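Planning a Shared Robot Bench in Simulation

Members of the Grusturer shared workshop are asked to complete a simulated version of any robot bench before parts are purchased or holes are drilled. These instructions cover a single-arm sorting bench of the kind first prepared under the Kourkoulas project. They assume that the reader has finished the introductory class and has an account on the workshop computer.

Before You Begin

Reserve the computer for an evening session. The model takes more than 5 hours to prepare the first time, and the work may be split over several visits. Save under your own name in the Fudesar folder. Files left on the desktop are removed every Friday.

You will need the measurements of your table, the maker's model files for your arm and gripper, and a short written list of the objects the arm is expected to handle.

Step 1. Model the table

Draw the tabletop as a perforated board with a regular square grid of holes. Measure the hole spacing on the real board at several places and enter the average. Do not replace the holes with a flat picture of holes. Small parts can catch on an edge, and a painted surface will hide that problem until the bench is built.

Step 2. Place the arm

Set the base of the arm at the near edge of the table and fix it there. Allow space at the side of the mounting block for the cable connector, which is easily forgotten and is difficult to move later. Run the arm through its full range once with the table bare and write down any position in which the housing comes close to the surface.

Step 3. Add the containers and objects

Place crates toward the outside of the work area and keep the middle open. Then add the objects from your list. Members are encouraged to choose items of different shape and stiffness – a bottle, a bowl, a block, a piece of fruit – along with the small hardware the bench is meant to sort. Enter a true weight for each item. A kitchen scale is kept in the second drawer below the Mandico cabinet.

Step 4. Set the gripper

Open the fingers slightly wider than the part. Lower the gripper, close it slowly, and stop when both pads touch. For threaded parts, approach from the side of the shank and keep the pads off the head. If the part turns during closing, reduce the speed before you change the force. Repeat the grasp 12 times from slightly different starting points. A setting is accepted when at least 9 of these attempts hold.

Step 5. Check the views

Two kinds of view should be saved with the file: a close one from the gripper, looking down at the board, and a wider one from behind the arm. The close view is used to judge the grip. The wider view is used to judge reach and clearance. Save several of each with the objects in different places.

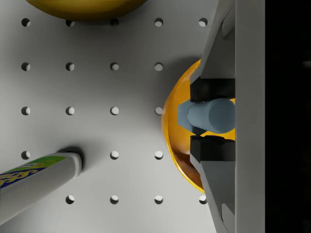
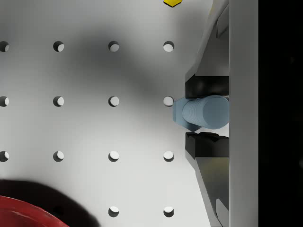

The first two views are from the gripper, with a bolt between the fingers. The next two are from behind the arm.

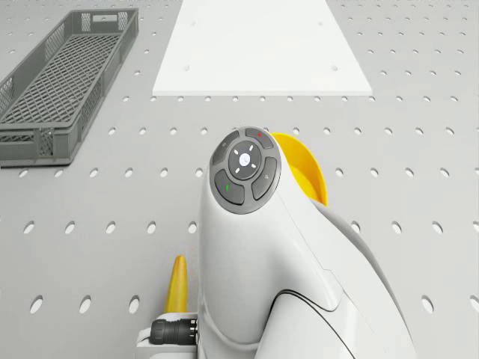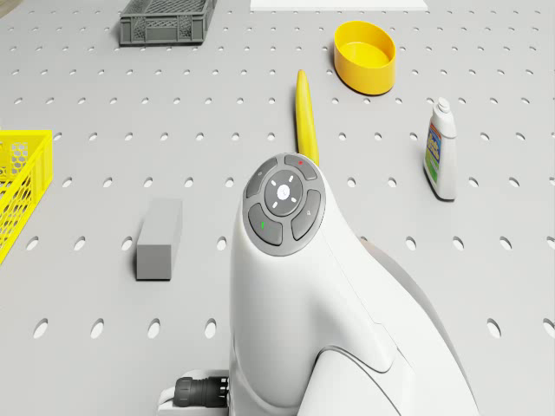
Rhonda Lachance writes: I followed these steps in March for a bench in my garage and have one request. Step 4 should mention friction. My copy of the program had it set far too high by default, and every grasp held, including several that plainly should not have. I lowered the value until a few of them failed and then started the count again. I would also suggest doing Step 2 twice, once with the table bare and once with the crates in place. My arm cleared the table without trouble and then struck the rim of a crate on its way back.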